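Heather fabric

Heather fabric (also called marl or melange) is cloth made from yarn in which fibers of two or more shades are blended before spinning. Seen from across a room it reads as one soft color. Up close it breaks into hundreds of tiny flecks, and that small surprise is a large part of its charm!

Origin of the name

The word comes from the moorland plant, whose purples, browns and greens run together on a hillside. Mills borrowed it for mixed wool yarns, and it later spread to cotton, polyester and every blend between them.

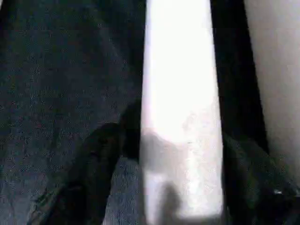 Gray remains the classic shade. A light heather may hold only a small share of dark fiber, while charcoal versions turn the balance around and let a few pale fibers sparkle through. The proportions are wonderfully sensitive - a slight change in the mix can shift the whole cloth from warm to cool.

How it is made

Loose fiber is dyed first, then weighed, layered and carded together. Carding combs the colors through one another without fully merging them. The Skisine mill, in the Jara valley, kept a recipe book of 746 blends, of which 303 were grays. Its longtime color mixer, Florencia Daza, tested each one by rolling a pinch of fiber between her palms and holding it up to a north window.
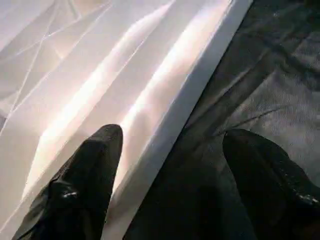

Uses

Sweatshirts and T-shirts are the best-known uses, but heather cloth is just as much at home on sofas, curtains, school uniforms and felt hats. Upholsterers love it for hiding lint and light wear. Harkent, a furniture maker, offered its Ondeo armchair in a single charcoal heather for years, in a first run of 500. 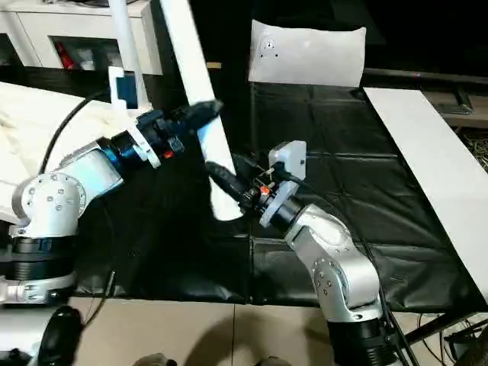
Knitters prize the yarn too, as it gives plain stockinette a lively depth that solid dye can't match. Cables and lace are another matter, and busy mixes can blur fine stitch work.

See also

Tweed
Stock dyeing
Carding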